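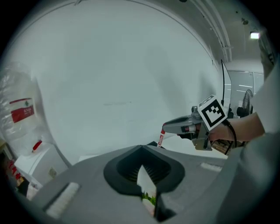 One of our hand-held grippers at work, with the square marker on top that the software uses to follow it.

About Brotska

We're a small robotics workshop, and we teach machines to handle everyday things by showing them how it's done. People carry the grippers by hand and go through ordinary jobs – picking up, putting down, passing across – and the recordings go on to train robot arms. It's brilliant work and we love it!

We'd like to tell you about the worst week we've had, as it shaped how we do nearly everything now.

In August we were well into a job for Dredix, with 117 sessions recorded, when Zinash Kumsa noticed that the arm in our test cell kept closing a little too early. It would nip the edge of an object and let go. Then one afternoon it closed on the sleeve of a colleague who had leaned in to clear a dropped part, and it didn't release. She hit the stop button and was fine (the jumper wasn't), but we shut the cell that same day.

The cause was dull and it was ours. A marker plate had worked loose on one gripper and was sitting 4 mm out of place. Every session made with that gripper carried the error, and the arm had learnt it faithfully. The sleeve was a separate fault: our release command waited for a signal that never came if the jaws were blocked.

We threw away 17 sessions, told Dredix everything and started again.

What's different now

Marker plates are pinned as well as screwed, and checked against a metal gauge before each session. The jaws open by themselves if they stall. No one reaches into the cell with the power on, and that includes the founders. Anyone can stop a session, from their first morning, without having to explain first.

Who we are

Tsegereda Negash started Brotska and still does a good share of the recording herself. Zinash runs testing and keeps the fault log, which the whole team can read and add to. If you're visiting, do ask to see it – she'll happily take you through the loose plate page by page.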